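**Entrega final, asignatura de Proyecto de Investigación**
Lunes, 4 de diciembre de 2023

# Lavar a mano en un piso compartido: consumo de agua en la residencia Siststead

## 1. Por qué elegimos este tema

La factura de agua de la residencia Siststead se reparte a partes iguales entre todos los pisos, gaste cada uno lo que gaste. En la reunión de abril hubo quejas por la subida y se habló mucho de las duchas. De la cocina no se dijo casi nada, aunque en la mayoría de los pisos no hay lavavajillas y se friega varias veces al día.

Queríamos saber cuánta agua se va en fregar y si cambia mucho según la manera de hacerlo. También nos interesaba la parte de la convivencia: quién friega, cuándo, y qué pasa cuando la pila está llena y alguien necesita usarla.

## 2. Cómo lo hicimos

Participaron 38 residentes. Cada persona rellenó una ficha después de fregar, con la hora, el tipo de vajilla, si había dejado los platos en remojo y la lectura del contador antes y después. Los contadores son de la marca Hurkent, se enroscan al grifo y marcan litros enteros, sin decimales. Los prestó el taller de instalaciones de la facultad.

Recogimos 196 fichas válidas. Descartamos las que no tenían lectura final y las de un piso donde el contador se había montado al revés. Para comparar, clasificamos las fichas en 2 grupos:

- **Grifo abierto:** se enjabona y se aclara con el agua corriendo todo el tiempo o casi todo.
- **Pila o barreño:** se enjabona con agua recogida y el grifo se abre solo para aclarar.

Hubo fichas dudosas, sobre todo de personas que empezaban con la pila llena y acababan bajo el grifo. Las pusimos en el primer grupo cuando la propia persona había escrito que no cerró el agua durante el aclarado.

Los datos se pasaron a una hoja de cálculo al final de cada semana. Al principio usamos Zirby, una aplicación de formularios, pero en el sótano, donde está la cocina común, no hay cobertura y se perdían respuestas. Volvimos al papel.

## 3. Resultados

El contador acumulado de todas las fichas suma 942 litros. Esperábamos una cifra mayor. Creemos que influye que muchas fichas corresponden a lavados muy pequeños, por ejemplo una taza y un plato del desayuno.

El grupo de grifo abierto gastó más por lavado, y la diferencia se nota sobre todo después de la cena. Con la vajilla del desayuno apenas hay diferencia entre una manera y otra. Para una taza, llenar la pila no tiene sentido y puede incluso gastar más.

El remojo previo ayudó con las ollas de arroz y pasta. Las fichas con remojo tienen tiempos de aclarado más cortos. En cambio, el remojo es la causa principal de las discusiones que nos contaron, porque la olla se queda en la pila hasta el día siguiente.

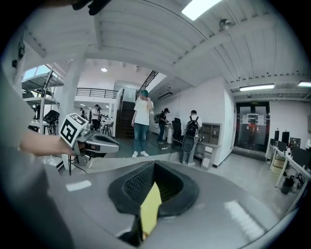 También preguntamos por los útiles y productos. La mayoría usa estropajo y cambia de estropajo cuando huele mal, sin fecha fija. En el piso de la esquina usan bayetas de tela que meten en la lavadora. Casi todo el mundo compra el detergente Karras porque es el que venden en la tienda de abajo. Varias personas escribieron que echan detergente directamente sobre el plato y luego necesitan más agua para quitar la espuma. No medimos la cantidad de detergente, así que este punto se queda en una impresión.

## 4. La convivencia

En los pisos con turno escrito se friega antes y se acumula menos. En los pisos sin turno, la regla más repetida es que cada uno friega lo suyo. Funciona bien con los platos y mal con las sartenes, que se usan entre varios y no son de ninguno en concreto.

Dos pisos empezaron a hacer turnos mientras duraba el estudio. Puede que rellenar las fichas influyera, porque todos veían quién había fregado y quién no. Esto es un problema para los datos: es posible que la gente gastara menos de lo normal al tener el contador delante.

## 5. Limitaciones

La muestra es pequeña y sale de un solo edificio. La presión del agua no es igual en todas las plantas y no la tuvimos en cuenta. Los contadores redondean al litro, y en un lavado corto eso es bastante error. Tampoco medimos el agua caliente por separado, y los residentes de la última planta dejan correr el grifo un rato hasta que sale templada.

## 6. Propuestas

1. Poner un barreño en cada cocina que no tenga pila doble.
2. Acordar un límite para el remojo: lo que se deja después de cenar se friega esa misma noche.
3. Pedir a la administración un contador por planta. Mientras la factura se reparta igual, ahorrar agua en un piso no se nota en lo que paga ese piso.

La tercera propuesta se ha enviado por escrito a la administración de la residencia y estamos a la espera de respuesta. Las fichas en papel y la hoja de cálculo se entregan junto con este informe.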